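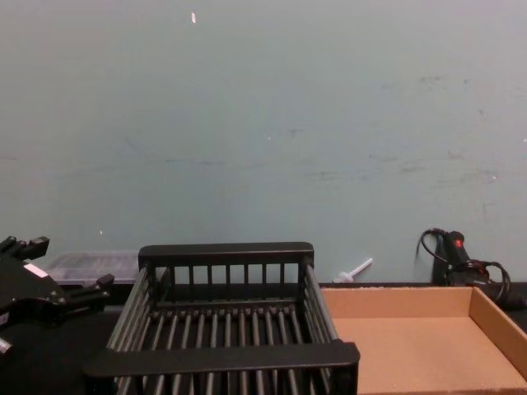

**Figure 1.** Blue-green wall with faint scuffs and small chips, behind a black tabletop.

## 4. When tenants ask for repainting

The leases used at Turncombe and Kulau both say that walls must be kept "in fair order", and neither says what fair order is. In practice the decision to repaint is left to the tenant, who asks, and the site manager, who agrees or refuses. We looked at the written requests held by the two sites and compared them with the condition notes made at the last inspection before each request. There were 300 requests in all. Most were short, and many gave no grounds beyond the word "tired" or "shabby".

The condition notes turned out to be a poor guide to who would ask. Rooms with heavy marking often went years without a request, while lightly marked rooms produced several. The length of the tenancy mattered more. New tenants complained early, usually within the first eight weeks, and then rarely again until the lease came up for renewal. Aerts, who coded the letters from Kulau, noted that tenants writing near renewal tended to list every mark they could find, including ones already recorded when they moved in.

Colour also played a part. Both sites stopped using white in shared workrooms before our study period and moved to mid-toned greens and greys. Managers told us this was done to hide dirt. Dark smudges do show less on these colours, but chips show more, as the plaster or undercoat beneath is usually paler than the top coat. A wall like the one in Figure 1 would score low for dirt on the inspection form and still draw the eye to its brightest chip.

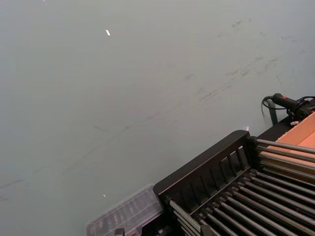

The inspection form in use at both sites asks for a single score per surface, from 1 to 40, and this is where much of the disagreement between manager and tenant begins. Wear is seldom even. On the grey-green surface shown here the thin dark streaks are densest in the central and right-central part and fade out towards the left and the top, while two small white flecks lie apart from them. An inspector who averages over the whole area will give a mild score, and one who judges by the worst patch will give a much harsher one. Segers and Aerts each scored the Turncombe rooms without seeing the other's sheet, and their scores differed most where marking was bunched together in this way.

We therefore tried a revised form with three entries in place of one: the share of the surface marked, the worst patch, and the number of chips down to a paler layer. Inspectors found it slower to fill in. Agreement between them improved for the worst patch and for chips, and hardly moved for the share marked, which people seem to find hard to judge by eye. The Turncombe manager has kept the revised form. Kulau went back to the single score in December, and the requests received there after that date are left out of the tables in Section 5.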